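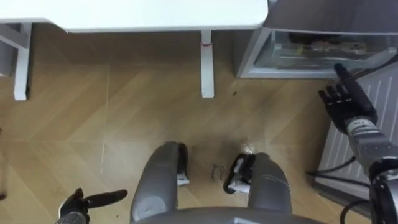 White desk, pale herringbone floor.

Besden fridge corner: read me first

Hello! This is the log I keep of one small corner of one room, the bit where the white desk meets the fridge. It started as a shopping list that got out of hand (I kept writing down where I'd put things as well as what I'd bought) and by August it had turned into a proper table with columns and everything. A couple of people asked for a copy, so I've tidied it up and given it a name. Besden is the log, and Jolosik is the older shopping list it grew out of, in case you come across that word in the file names and wonder.

Last tidied: 12/01/2025

What's in the folder

besden_log.csv is the main table, 254 rows, one row each time something went into the fridge or came out of it.
places.txt is the list of place names I use, with a line on what I mean by each.
jolosik_old.txt is the original shopping list, spelling mistakes and all. You can ignore it unless you're nosy.

The columns are item, kind, from, to and remarks. "Kind" is only ever drink, snack, leftovers or other. I did try having more kinds, but I could never decide whether a yoghurt drink was a drink, so I gave up and now it's whatever I typed on the day.

Drinks

Bottles are the bulk of it. Nearly all of them get set down on the desk first and then go across to the fridge, so you'll see a lot of rows that say "desk" and then "door" straight after. I log those as two moves, even if the bottle only sat there while I got the door open. 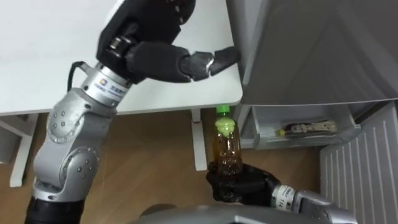
If a bottle came back out and went in again the same day, that's a fresh row each time. It does make the table look as though I drink far more than I do! Ebihara in the remarks means the bottle came from the shop of that name round the corner, which sells singles, and Pirkus is the big supermarket, so those came in a pack.

I don't record how full a bottle was. I meant to, and there are 50 early rows with "half" or "nearly gone" in the remarks, but please don't do sums with them.

Snacks and the bottom drawer

The pull-out drawer at the bottom of the fridge is "drawer" in the table, never "crisper" or "salad drawer", mostly because salad rarely goes near it. It's where packets end up. They go in flat, whichever way round they land, and I've made no attempt to record the order. An item with "drawer" in both from and to was just moved over to make space.

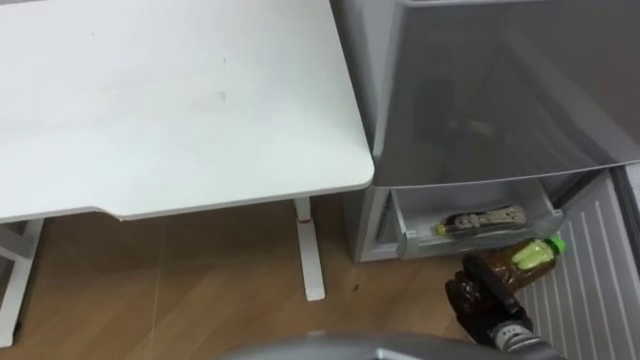
Known problems

"Desk" means anywhere on the top, curved bit at the front included. I don't split it into left and right.
"Floor" turns up a handful of times and means I dropped it.
Leftovers are patchy. I often forgot to log them going in, so some come out of nowhere.
The remarks column has commas in it, so open the file with quotes switched on or it goes all over the place.

Using it

Help yourself, copy it, chop it about. If you add your own rows, please keep them in a separate file so I can still find mine.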